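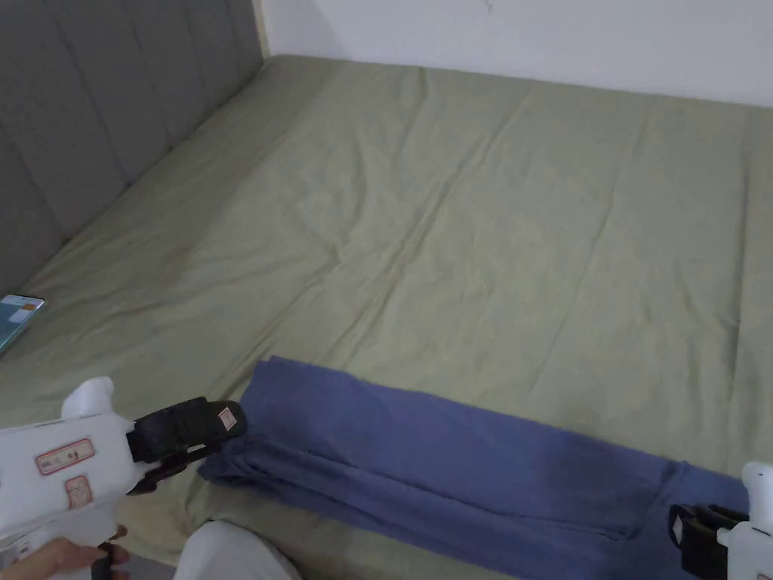 About Statora

Statora is a local newsroom covering city hall, the county board and the school district in Ronlow. We started with one reporter, Mercy Shemweta, and a folding table at the back of the Kamath Street library, and we still get a kick out of walking into a public meeting with a fresh notebook!

Today we're a team of five. Mercy edits, Anil Unnithan covers housing and zoning (he reads every page of the agenda packet, even the appendices), and Sumathi Kulkarni has the schools. Mārtiņš Pärn looks after public records requests, and Malathi Murthy runs the newsletter, which goes out to 3,360 readers at 6 a.m.

We love the slow parts of local government. Budget hearings, water rates, the long fight over the Muter Avenue bridge – these are the stories people stop us about at the grocery store, and last year we sat through 80 meetings to tell them properly. Our voter guide comes out every September, and candidates answer the same questions in their own words.

Reading Statora is free. We're paid for by 400 members and 3 small grants, all listed on our Funding page, and funders don't see stories before they run.

Got a tip, a correction or a question about your street? Write to the newsroom. One of the five of us will write back.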